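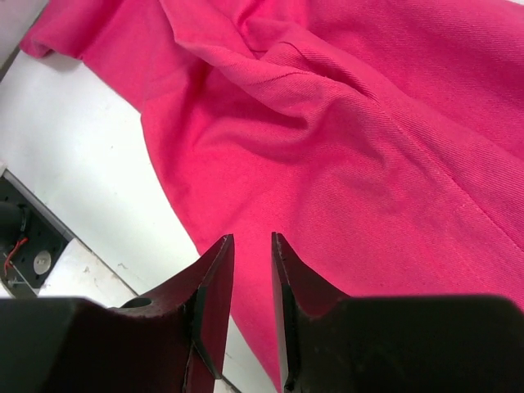 Pink twill on a white table. The diagonal ribs are the feature to check when sorting by weave.

Weave and Shrinkage: Notes for the Cutting Room

Several members have asked why twill and plain weave cut from the same fiber come out of the first wash at different sizes. Harish Thampi covered part of the answer at the February bench session in Skellonstead, and his notes are condensed below.

Shrinkage in woven cotton has two main components. The first is relaxation. Yarn is held under tension on the loom and again during finishing, and it recovers when water lets the fibers move. The second is swelling. A wet yarn grows in diameter, so the yarns crossing it must travel a longer path over and under. The cloth draws in to supply that length.

The number of crossings affects the result. In plain weave every yarn changes sides at every crossing. In a 2/1 twill the warp passes over two and under one, which leaves longer floats and more room for the yarns to slide. A loosely set twill can therefore move a good deal in the first wash. A densely set one may move very little across the width and still lose length.

Twill can also skew. The side seams of a narrow skirt or trouser leg may rotate toward the front or back after washing, even when the pieces were cut true to grain. Finishers sometimes correct for this by skewing the cloth in advance, but the label seldom says so.

Test procedure: cut a square well away from the selvage and overlock all four edges. Mark 80 cm in both warp and weft with permanent pen. Wash and dry exactly as the finished garment will be treated, then lay flat without pulling and measure again. Repeat for 3 cycles. Record warp and weft separately. Divide the loss by the original length and multiply by 100 for the percentage.

Kavitha Gounder notes that most of her samples settled after the second cycle. Heavier cloth took longer.

Record sheets are in the top drawer at the Brivungate workroom. Please write the weave on the sheet as well as the fiber. Returned sheets go to Edeltraud Buschmann, who will print the combined table in the next issue.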